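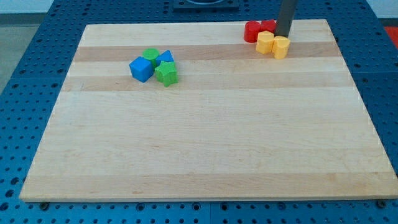

On Saturday, Böttcher wrote:
> Does the policy get the grouping from the words or from the demos?
> With only 40 demos I'd bet on the demos.

Fair bet! I wondered the same, so I reran it with the pairing left out of the training set — blue with green and red with yellow never showed up together, just named in the prompt. It still got 32 good layouts, against 12 for the Lasiseck baseline on the same starts. Stars are the weak spot (it grabs them by a point and they twist), and I haven't tried more than eight blocks. Logs are in the Sornow folder, run 934, if you want to poke at them.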